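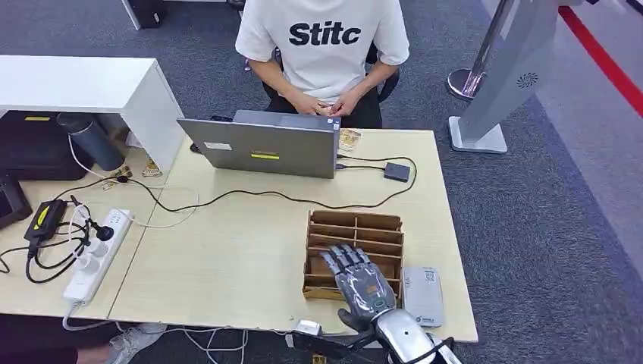
Prorau hat ein Ballhaus, und das Ballhaus ist älter als so ziemlich alles, was man heute unter Tennis versteht. 1554 wird es zum ersten Mal erwähnt, in einem Schriftstück, in dem sich ein Wirt über den Lärm beschwert. Wer daraufhin mit Kerzenlicht und Pergament rechnet, wird im Büro des Trägervereins eines Besseren belehrt. Dort ist der Tisch aus hellem Holz, darauf steht ein grauer Laptop, das schwarze Kabel zieht seine Schleife quer über die Platte, und hinter dem Gerät liegt etwas Verpacktes zum Knabbern, von dem ich während der gesamten Anmeldung den Blick nicht lassen konnte. Ich war seit dem frühen Morgen unterwegs und hatte auf den Speisewagen vertraut.

Den Speisewagen gab es an diesem Tag nicht, dafür einen Anschluss, der in der Theorie elf Minuten betrug und in der Praxis aus einem Blick auf zwei sich entfernende rote Lichter bestand. Vom Bahnhof fährt die Linie 17 in die Altstadt, und zwar auf einem Weg, der offenbar von jemandem mit viel Familie in den Außenbezirken festgelegt wurde. Man überquert die Uso, man überquert sie noch einmal, und wenn man sie zum dritten Mal sieht, steigt man aus.

Warum überhaupt Prorau? Ich spiele seit meiner Kindheit Tennis, erst ehrgeizig, dann gesellig, inzwischen mit Bandage. Vom alten Spiel, dem in der Halle mit den Schrägdächern, wusste ich nur, was man eben aufschnappt: dass die Franzosen es Jeu de Paume nennen, dass Könige sich dabei erkältet haben sollen und dass die Zählweise daher kommt. Der Verein öffnet das Haus einmal im Juli für Besucher, lässt ein paar Schaukämpfe spielen und drückt am Nachmittag auch Laien einen Schläger in die Hand. Das genügte mir als Grund. Andere fahren im Juli ans Meer.

Das Haus

Von außen könnte es eine Scheune sein, die sich zu fein für Kühe geworden ist. Lange Mauern, hohe Fenster knapp unter dem Dach, eine Tür, bei der ich mich gebückt habe und der Herr hinter mir nicht. Drinnen riecht es nach Kalk und altem Holz, und es ist kühl. Bei 31 Grad auf dem Marktplatz ist das ein Argument, das jede kunsthistorische Würdigung schlägt.

Das Spielfeld selbst versteht man beim ersten Hinsehen nicht und beim zweiten auch nicht. An drei Seiten läuft ein schräges Dach die Wand entlang, auf das man den Aufschlag spielen muss. Auf der Rückschlägerseite springt ein Stück Mauer schräg ins Feld vor, völlig unmotiviert, wie ein Schornstein, den der Architekt vergessen hatte und dann nachreichen musste. Es heißt Tambour. Trifft der Ball darauf, fliegt er in eine Richtung, die außer den Einheimischen keiner erwartet. Dazu gibt es Öffnungen in den Wänden, hinter denen Netze hängen, und wer in die richtige hineintrifft, hat den Punkt. Hinter der größten, dem Dédans, sitzt das Publikum. Man schaut also aus dem Tor heraus zu. Als in der ersten Reihe ein Ball ins Schutznetz schlug, eine Handbreit vor meiner Nase, habe ich etwas gesagt, was ich hier nicht wiederhole, und danach hat mir eine Dame einen Platz weiter hinten angeboten.

Das Netz in der Mitte hängt durch wie eine Wäscheleine nach einem nassen Herbst. Das muss so. An den Seiten ist es deutlich höher als in der Mitte, weshalb alle versuchen, über die Mitte zu spielen, weshalb alle wissen, wo der Ball hinkommt, und trotzdem steht kaum jemand rechtzeitig dort.

Die Regeln, soweit bekannt

Vor dem ersten Schaukampf gab es eine Einführung. Sie dauerte eine halbe Stunde und hinterließ eine gewisse Stille. Fünfzehn, dreißig, vierzig, so weit kommt man mit. Dann folgt die Chasse, und hier trennten sich im Raum die Wege.

Wenn ich es recht verstanden habe, ist ein Ball, der zum zweiten Mal aufspringt, noch nicht unbedingt verloren. Er wird sozusagen angeschrieben. Man merkt sich, auf welcher Höhe des Feldes er aufgekommen ist, spielt weiter, wechselt irgendwann die Seiten, und dann muss der andere einen Ball schlagen, dessen zweiter Aufsprung näher an der Rückwand liegt. Schafft er es, gehört ihm der Punkt. Es ist ein Sport mit Ratenzahlung. Ein Schiedsrichter, der Marqueur, ruft die offenen Posten in den Saal, und die Spieler nicken, als hätte man ihnen eine Telefonnummer durchgegeben, die sie längst auswendig können.

Die Seiten wechselt man übrigens ausschließlich wegen dieser Chassen. Das Aufschlagsrecht hängt an der Seite, und wer auf der schlechten Seite steht, bleibt dort, bis er sich etwas erarbeitet hat. Ich kenne Arbeitsverhältnisse, die ähnlich geregelt sind.

Der Schaukampf war dann überraschend schnell. Ich hatte mit einer Art Museumspantomime gerechnet, mit weißen Hosen und würdevollem Danebenschlagen. Die Hosen waren weiß, der Rest stimmte nicht. Der Ball ist hart und springt flach weg, er klingt auf dem Steinboden wie ein heruntergefallener Apfel, und die besseren Spieler schneiden ihn so, dass er unten an der Rückwand einfach aufhört. Es gab einen Ballwechsel, der über das Dach ging, an den Tambour, zurück über das Netz und in eine Ecke, aus der man ihn nach meinem Verständnis der Physik nicht herausbekommt. Er kam heraus. Gut 500 Leute passen nicht ins Haus, sie passen nicht einmal in die Gasse davor, aber der Applaus hatte diese Größenordnung.

Moment, die Bälle. Sie werden im Haus gemacht, aus Kork und Stoffband, mit Schnur umwickelt und mit Filz bezogen, den man von Hand vernäht. In einer Kammer neben dem Umkleideraum durfte man zuschauen. Ich habe gefragt, wie lange so ein Ball hält, und bekam zur Antwort: bis er eiert. Dann wird er aufgetrennt und neu bezogen. Zu Hause im Klub öffnen wir für jedes Spiel eine frische Dose und werfen die alten Bälle dem Hund zu. Ich erwähnte das nicht.

Bei Zamer

Zum Programm gehörte ein Abstecher zur Werkstatt Zamer, zwei Gassen weiter, erreichbar über einen Hof voller Fahrräder. Bei Zamer werden Schläger gebaut und repariert, und zwar solche fürs alte Spiel, mit kleinem Kopf, der ein wenig zur Seite geneigt ist, als hätte sich schon mal jemand draufgesetzt. Die Schräge hilft, tiefe Bälle vom Boden und aus den Ecken zu kratzen. Ich fand sie sympathisch. Einen Schläger, der von vornherein schief ist, kann man hinterher für vieles verantwortlich machen.

Der Rundgang führte von den Holzleisten über das Dampfbecken zu den Pressen, und von dort zu einem Regal mit Rahmen, die erst einmal nur liegen. Liegen ist in dieser Werkstatt ein eigener Arbeitsschritt. Am Bespanntisch durfte man eine Saite ziehen, und ich bin immer noch der Meinung, dass sie vorher schon locker war. Kaufen konnte man auch. Ich habe nach dem Preis gefragt, mich für die Auskunft bedankt und ein Griffband genommen.

Mittagspause

Gegessen wurde im Farkas, gegenüber vom Ballhaus. Angeblich steht das Lokal auf dem Grundstück jenes Wirts, der sich über den Lärm beschwert hat. Das Lokal weist mit einer Tafel darauf hin und hat an diesem Tag so laut Musik gespielt, dass die Beschwerde heute vermutlich in die andere Richtung ginge. Es gab Krautfleckerl, dazu einen Gurkensalat, der den Knoblauch nicht versteckt, und danach einen Mohnkuchen, nach dem man eigentlich keinen Sport mehr treiben sollte.

Ich trieb dann doch welchen.

Selbst spielen

Der Nachmittag gehörte den Laien. Leihschuhe standen bereit, Leihschläger auch, und auf einer Liste trug man sich für je eine Viertelstunde ein. Vor mir war eine Schulklasse dran, zwölf Jahre alt im Schnitt, würde ich sagen, und nach fünf Minuten beherrschte die Klasse den Aufschlag aufs Dach. Kinder haben den Vorteil, dass sie die andere Sportart noch nicht können.

Ich kann sie, und das war das Problem. Meine Vorhand hat drei Jahrzehnte lang gelernt, von unten nach oben zu gehen und dem Ball Drall nach vorn zu geben. Auf diesem Feld steigt so ein Ball freundlich an die Rückwand, springt freundlich zurück und liegt dem Gegner in perfekter Höhe vor dem Schläger. Mein Gegner, ein pensionierter Briefträger aus der Vereinsmannschaft, nahm jedes dieser Geschenke an. Er bewegte sich dabei kaum. Zwischendurch rief er mir zu, ich solle den Schläger offen halten und vor allem nicht so viel laufen. Ich lief sehr viel.

Einmal traf ich den Tambour. Der Ball sprang quer übers Feld, am Briefträger vorbei, und der Marqueur rief meinen Punkt aus, mit genau der gleichen Stimme wie alle anderen. Ich habe natürlich so getan, als sei das die Absicht gewesen. Die Schulklasse hat geklatscht. Zwei Bälle später spielte ich mir den Aufschlag selbst aufs Knie.

Zum Praktischen

Der Eintritt zum Besuchertag ist frei, für die Viertelstunde auf dem Feld zahlt man eine Kleinigkeit in eine Blechdose. Wer spielen will, sollte vor elf Uhr im Büro sein, danach ist die Liste voll. Helle Sohlen mitbringen, falls die Schuhgröße vom Üblichen abweicht. Die Einführung in die Regeln findet auch am Nachmittag noch einmal statt, und ich habe sie mir ein zweites Mal angehört. Die Sache mit dem Seitenwechsel sitzt jetzt. Bei den Chassen an der Galerie bin ich weiterhin auf den guten Willen des Marqueurs angewiesen.

Übernachtet habe ich nicht, der letzte Zug geht kurz nach acht. Die Linie 17 braucht abends noch länger als morgens, man sieht die Uso in der Abendsonne dafür von beiden Seiten. Am Bahnhof hatte der Kiosk zu — ich aß die zweite Hälfte vom Mohnkuchen aus der Serviette und rieb mir das Knie.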